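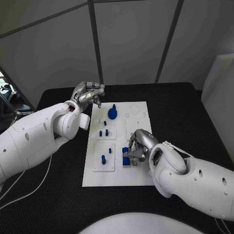 How long may cooked wheat starch paste be kept before it is unfit for use on the Purnley volumes?

Three days in the cold cupboard, in a closed jar, and two days if the jar has been standing out on the bench.

Workshop notebook, paper and binding
November 1, 2020
Paste trials, continued from the August entries

This entry records the results of the second set of paste trials and sets out the practice to be followed until the Purnley volumes are finished. It replaces the loose sheet pinned inside the cupboard door, which should now be taken down. Colleagues will recall that the August batches were made with whatever starch was to hand and that the notes on them were incomplete. The results could not be compared with one another, and they are not relied upon below.

Materials. All paste in the present set was made with Prullberg starch from a single sack. The quantity was 90 g of starch to 600 ml of filtered water. The thicker paste used for spine linings was taken from the same cooked batch and simply not thinned. Repair tissue was the Prinano medium weight, toned in the workshop with dilute acrylic and dried flat. A few strips of the lighter Prinano were included out of interest, but there was not enough of it left to draw anything from the results and more has been ordered.

Soaking. Starch was left to soak overnight in the full quantity of water. One batch was cooked after a soak of only an hour, at the end of a busy afternoon, and it was plainly inferior: grainy under the brush and slow to clear in the pan. It was sieved twice and still left specks on the tissue. The overnight soak is therefore to be regarded as standard. If it has been forgotten, please use what remains in the cold cupboard or leave the pasting until the next day.

Cooking. A low heat and constant stirring were used throughout. The mixture thickens quite suddenly, and the temptation at that point is to stop. The better batches were those kept on the heat well past thickening, until the paste had turned from white to a greyish, half-clear colour and fell from the spoon in a heavy ribbon. The pan with the thin base should not be used for this work. It caught on the bottom in spite of careful stirring, and brown flakes were found in the sieve afterwards. The paste was thrown away and the pan has been returned to the kitchen.

Cooling. Paste was turned out into a clean glass jar with a layer of cold water poured over the top to prevent a skin. The water was poured off before use. Where the water had been forgotten, the skin was peeled away and the paste beneath was sound, though a good deal was wasted.

Sieving and thinning. Paste was pushed through the horsehair sieve with the flat wooden spatula, and then worked with the brush while water was added in small amounts. For tear repairs it was brought to the thickness of single cream. For hinges it was left slightly stiffer. No fixed measure is given here for the water added at this stage. It differed from batch to batch and it is better judged by the drag on the brush.

Keeping. Jars were opened each morning and the condition of the paste noted before any was used. On the first and second days there was no change worth recording beyond a slight stiffening, which went when the paste was worked. On the third day the cold cupboard jars had begun to weep a little clear liquid at the edge. The liquid was poured away, the paste was sieved again and test strips were made up. These held as well as strips from fresh paste. By the following morning the paste had a sour smell and had broken into soft lumps which would not work smooth, and it was discarded.

The bench jars went more quickly, as was to be expected with the heating on. The smell was the first sign. One of these jars was opened and closed a good deal more than the others and spoiled first, and I would suggest that a small working amount be taken out in the morning and the main jar left shut.

No preservative was used. The question of adding thymol was raised again in the course of the trials. It remains the position of the workshop that nothing should be put into the paste which we would not be content to leave in the book, and small fresh batches are preferred.
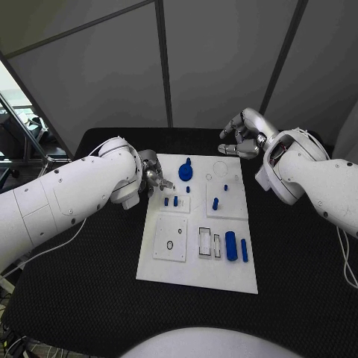 Juhász

Test strips. Repairs were made on offcuts of discarded flyleaf, torn by hand so as to give a feathered edge. Each was pasted out on glass, laid, covered with non-woven and blotter, and put under a light weight. The blotters were changed after a short interval and again before the end of the day. Strips were then left under weight overnight.

On the whole the results were good. The repairs lay flat, they flexed with the paper, and when the strips were pulled the paper gave way beside the repair and the join itself held. Where a join failed it did so at one end, and on inspection the paste had not reached the end of the tissue. This is a matter of brushing out and not a fault in the paste.

Some cockling was seen on the strips where the paste had been thinned too far. It was worst across the grain. The flyleaf paper takes up water readily, and the Purnley text paper is softer still, so paste on the dry side is advised for the first volume until we have a better sense of how the leaves behave. A damp repair on a leaf with coloured ruling should not be attempted at all without a spot test – the red is known to move.

Reversal. Strips from each day were damped through blotter and lifted. All came away cleanly. The stiffer paste took longer to soften and left a faint film, which was removed with a damp swab. I am satisfied that any repair made by this method can be undone by a later hand without harm to the leaf.

Spine linings. These were only lightly tested. The thick paste held the first lining of Prinano tissue to a dummy block without trouble, and the block opened well after drying. The second lining, of linen, was put on before the first was properly dry and it slid. It will be repeated with a longer wait between the two.

Matters outstanding

The labels on the jars are coming off in the damp of the cupboard. Please write the date of cooking on the lid in pencil on a strip of gummed tape until better labels are found.

The horsehair sieve has a small split near the rim and must be washed by hand directly after use. It is not to be left to soak.

The Prullberg sack should be kept off the floor and folded over at the top. There was some clumping at the mouth of the sack, though the starch further down was dry and free.

The light tissue is to be tested in the same way when it arrives, using paste from one batch only, and the results entered under this heading. The humidity in the bench area was not written down during the present trials and it ought to be for the next. The book for readings hangs beside the sink.

Pasting on the first Purnley volume may begin with the marginal tears in the index leaves. The title leaf is to wait.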